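Jiltusix Tabletop Manipulation Kit
Set-up guide, section 6: Laying out the worktop and running the first pick

Issued 18 Jun 2022. Prepared by Ivone Sales, Clumolden. Checked by Charmaine Ngubane.

This section assumes that the arm has been bolted down, the controller has passed its self-test and the emergency stop has been checked as set out in section 5. Do not start here if any of those jobs is still open.

6.1 Preparing the surface

1. Clear the worktop and wipe it with a dry, lint-free cloth. Do not use polish. Polish leaves a shine that the wrist camera may take for an object edge.

2. Fix strips of matt black tape along the border of the working area. Press the ends down firmly. A lifted end can catch a fingertip during a low sweep.

3. Route the arm cable clear of the working area. Leave enough slack for the wrist to turn fully in both directions.

4. Open the gripper to its widest setting and jog it by hand control to each corner of the working area in turn. Stop at once if the cable tightens.

Note: The tape is a guide for the operator. The controller does not read it. Software limits are set separately in 6.3.

Caution: Keep hands out of the working area whenever the amber lamp on the controller is lit, even if the arm is still.

6.2 Placing the objects

The play-kitchen object set is packed separately from the arm. It mixes hard and soft items on purpose, so that grip force has to change from one pick to the next.

1. Place the larger items first, including the toaster and any trays. Leave at least one open gripper's width between them where you can.

2. Put one open box within reach. The box may be used as a source or as a target, but set this in the task file before the run.

3. Add the small items. Overlap is allowed from level 2 upwards. At level 1 every item must stand clear of the others.

4. Drop the cloth from a low height and leave it as it falls. Do not smooth it out.

5. Move the arm to the overhead pose and open the wrist view on the operator screen. The fingers should show at the bottom of the view, with the worktop between and beyond them.

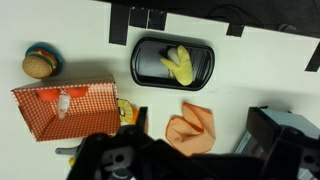
Do the objects have to go back to the same places before every run?
Only if you are comparing two versions of a task file. For general practice, move them between runs, as the arm will otherwise be tested on a single layout and little else.

6.3 Setting the limits

1. On the operator screen, choose Limits, then Worktop.

2. Lower the closed gripper until the fingertips just touch a sheet of paper laid on the surface. The paper should still slide. Press Set Floor.

3. Raise the arm and remove the paper.

4. Set the speed limit to 95 mm per second for the first session. Higher speeds are locked until the first pick has been logged.

5. Set the stall time to 3000 ms. If a joint is blocked for longer than this, the arm stops and holds its position.

6. Press Save. The limits are lost if the screen is closed without saving.

Note: Units supplied through the Bragança office have the floor set at the works. Repeat steps 2 and 3 all the same. The height of the customer's table is never quite that of the works bench.

6.4 First pick

Start with a soft item that lies clear of its neighbours. Leave glossy and see-through items until later – their edges are harder for the wrist camera to find.

1. Choose Single Pick and touch the item on the screen. A green outline should appear. If the outline takes in part of another item, cancel and move the two apart.

2. Set the grip force to Low.

3. Press and hold Run. The arm moves only while the button is held.

4. Watch the fingers close. If the item slips, let go of the button, open the gripper and raise the force by one step.

5. Choose a clear place on the worktop and run the release.

Repeat until the same item has been picked and released without a stop. Allow around 6 attempts. The log should be sent to Prokuvcombe with the acceptance form if the kit is on trial.

6.5 Working close to the toaster

The approach to the toaster is the tightest in the standard set. The wrist has to come down in front of the door with little room for error, and a wrong angle will push the toaster back instead of reaching the handle.

1. Turn the toaster so that its door faces the middle of the worktop.

2. Choose Approach, then Front, and step the arm down with the arrow keys. Do not use continuous motion within a hand's width of the door.

3. Check the view from the side camera as well as from the wrist. At this height the wrist view is largely taken up by the toaster itself.

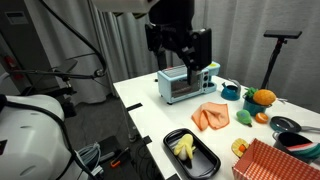
4. Once the fingertips are level with the handle, stop and save the position as a waypoint. Give it a name that includes the object and the side of approach.

5. Back the arm out along the same path. Never lift straight up from a handle.

Caution: If the toaster moves during the approach, the saved waypoint is no longer valid. Delete it and start again from step 1.

6.6 Ending the session

1. Send the arm to Park and wait for the amber lamp to go out.

2. Save the log before switching off the controller.

3. Return the soft items to their bag and the hard items to the carton. Check the fingertip pads for fluff and replace any pad that is split.

Spare pads are ordered from Clumolden under the kit serial number. Continue with section 7 to load a multi-step task file.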